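White boxes for posting pottery: scuffs, and are the cheap ones any good?

Forum > Selling & Posting > Packaging

baoshan_su wrote:
Right, packaging people, I need opinions. I've been sending my mugs out in plain brown cartons for ages and I've finally gone white, because everybody on here kept saying how much smarter it looks when a parcel gets opened. White outside, brown card inside. Dark smudgy marks along the edge of the top on one of them and I can't decide whether I'm being fussy. Would you send that to a customer?

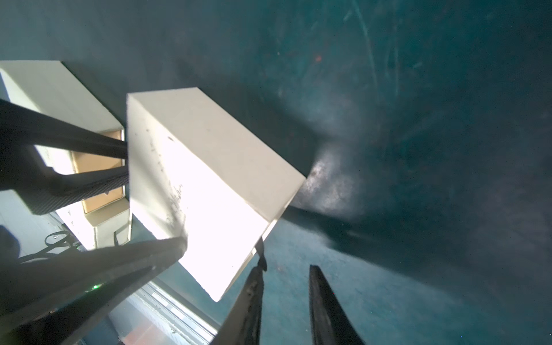 Yufang Lei
Fussy, sorry! I'd send it. The courier is going to put a label on it, drop it in a cage with a bag of dog food on top and leave it behind a bin. By the time it reaches anyone a little smudge is the least of its problems.

dehua_x wrote:
Going to disagree with Yufang there. If you're charging gift prices then the box is part of the gift. I had a woman send back a perfectly good teapot in July because the box "looked second hand". Her words. Teapot was fine, I'd wrapped it like a newborn, and I still ended up paying the return postage.

Yufang Lei wrote:
One woman though, Dehua. I'd bet she'd have sent it back over the tissue paper.

dehua_x wrote:
Possibly, she did mention the tissue paper.

baoshan_su wrote:
Ha! OK so that's one each. For what it's worth they're the Mamham ones, I got a pack of 166 (don't ask me why it's 166, that's how they come). I do the folding on the same old teal table top I use for everything else, and that's had a hard life, so I did wonder if I was putting marks on them myself. Scratches all over it.

Zeyu Gu wrote:
White board shows everything, that's just the nature of it. Things that have worked for me:

Wash your hands after handling tape. The sticky picks up muck and then you press it straight onto the next box.
Put a clean sheet or a bit of lining paper down before you fold.
White plastic rubber (a proper artist's one, the pink ones smear) takes off most grey marks if you go gently. Don't wet it, whatever you do. I tried a baby wipe once and the surface went all furry.

If it's a dent along the edge and the dirt's sitting in the dent then you're stuck with it I'm afraid.

jianguo.jin wrote:
Rubber works, can confirm. I also keep the bad ones for seconds orders and for sending things to my sister.

Has anyone compared the Lista boxes? I've been using those, the 12 inch ones, and the board feels stiffer to me, but they're sold in lots of 1,000 and I've now got a spare room that I can't get into.

dehua_x wrote:
Lista are stiffer, yes, but the flaps never want to sit flat. You end up using twice the tape and then it's not exactly the lovely white box any more is it. I went to Irkeo in the end and put an outer carton round the whole lot. White box stays spotless.

Yufang Lei wrote:
And then you're paying for two boxes and posting the weight of two boxes! Sorry Dehua but for a mug that's daft. A teapot maybe.

dehua_x wrote:
I sell teapots :)

Zeyu Gu wrote:
For mugs I'd say double boxing is worth it more for breakages than for looks. I had 18 go out in single walled white boxes before Christmas one year and the number of emails I got was not funny. Baoshan, are yours single wall?

baoshan_su wrote:
Single, yes. I put the mug in the middle with shredded paper all round and then do the shake test, if I can hear it moving I start again. Touch wood, only one handle lost so far. Don't want to tempt fate.

jianguo.jin wrote:
Shake test is good. Drop test is better, off the kitchen worktop, with a mug you don't like.

baoshan_su wrote:
I've got plenty of those, there's a whole shelf from when I was learning to pull handles. Will have a go tonight after tea.

Meng was suggested to me as well, on another site, they do a white carton with a coating on it that's supposed to wipe clean. Anybody?

Zeyu Gu wrote:
Used Meng once. Coating's nice but ordinary brown paper tape won't hold on it, it peels off overnight. You'd need the plastic sort, and I've been trying to get away from plastic tape.

Yufang Lei wrote:
Same here. Stick with what you've got, get the rubber out, and put the smudgy side at the bottom!

baoshan_su wrote:
Putting it at the bottom had not crossed my mind. Ordering a rubber anyway. Will report back on the drop test.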